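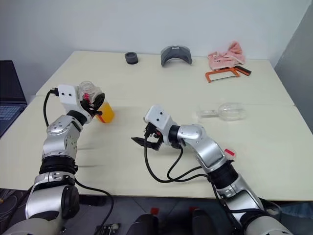

Figure 2. Table, near and far sections, with bottle.

3.2 Sample and survey

Households were drawn from the electoral lists for Lultley and Lestilden. We posted 3,545 forms in January, with a stamped envelope and a short letter, and sent one reminder to each address that had not replied. The form asked how often the household bought bottled drinks, where the bottles were kept and what was done with them once empty. In Lestilden, glass and plastic are collected together — in Lultley they are not — so the last question was worded differently for the two towns. Forms with no answer to it were left out. A further 42 came back marked as moved away and were treated as not delivered.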